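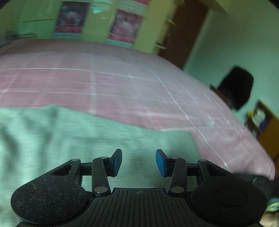 ## Making the bed, and other small fights

*May 20, 2019*

The owner of Zomemham has made beds for a living for most of her adult life, first in other people's guesthouses and now in her own, which has five bedrooms and one very overworked linen closet. I went up to talk with her about bedding, and we ended up talking for the whole morning, mostly across a mattress, because she doesn't like to sit down before the rooms are finished.

Her first love is the checked sheet. She'll put plain white on a bed if a guest asks for it, but she does it with a sigh.

"A check tells on you," she said. "If the lines run crooked at the foot of the bed, you know you pulled too hard on one side, and you can fix it right then. With a plain sheet you find out at two in the morning when the corner pops off."

Pink is a newer thing for her. She grew up with brown and mustard bedding and swore she'd never have a pink bedroom, and then in April she bought a set from Ccori, the little fabric shop down the hill, and liked it so much on the bed that she went back for another. "It's a kind color," she told me. "Everybody looks a bit better rested in it." She puts a pale green or gray blanket with it, something quiet, and she won't hear of matching pillows.

I asked how she folds a blanket, expecting a quick answer, and got a long and very happy one. She begins with it thrown down any old way on the bed, finds two corners by feel, and walks backward with them until the thing hangs straight. Then she folds it in half, and in half again, with the fold facing the door. Her mother did it the other way around – fold toward the window – and the two of them argued over it for years. "She was wrong, bless her," she said, laughing, "but her blankets were lovely and flat."

The closet itself is run by a notebook, an old Drurkodex with a cracked spine, where she writes down what was bought, what was mended and what has gone to be rags. The last entry when I looked was number 561, a pillowcase. She has tried keeping it on the computer and gave up after a week.

She isn't fussy about brands or thread counts. The Arkau blankets she bought when she opened have been through the wash more times than she cares to think about, and she still reaches for them first. What she does mind is fabric softener, and she spoke on that subject for quite a while.

Before I left she had me take the far side of a sheet – I was told to lift, and then told to lift less.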